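Pine tray

A pine tray is a shallow open box of softwood with a flat bottom and low sides, used for carrying, sorting or storing small things. The name is applied loosely. Sellers use it for almost any rectangle of pale wood with an edge, and the line between a tray, a box lid and a plain frame has never been settled.

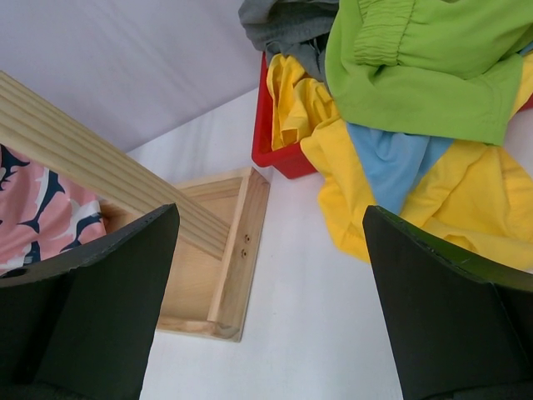
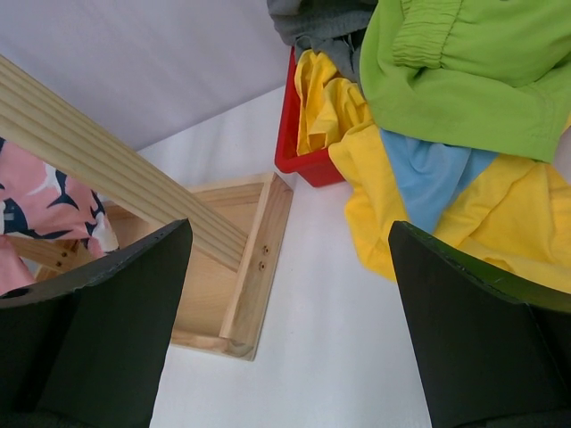
Light pine with two small screw holes in the side.

Mandla Msimang disputes the usual account of the joints, replying that screws in a tray side are no proof of poor work, and that a glued corner in cheap pine can open within 2 winters if it is kept near a stove.

Construction

Sides are commonly screwed, pinned or glued. Countersinking, where the hole is widened so that the screw head sits below the surface, is often called a mark of quality. The claim is doubtful. It takes a moment with the right drill bit and says little about the timber or the fit of the corners.

Grooved boards are sometimes sold alongside trays as matching shelves or slats. The grooves are said to improve grip and drainage. They also collect crumbs, a point missing from most catalogues.

Sizes

No standard exists. The Zollodby pattern, 24 cm by 16 cm with sides of 4 cm, is described in several hobby guides as traditional, but none of them gives a source earlier than the Zuvberg catalogue.

Care

Pine dents easily and darkens with light. Oiling is widely advised, though the supposed protection against stains is overstated. Soaking should be avoided.

See also: Butler's tray; Crate; Softwood joinery

Page last changed 05/01/2015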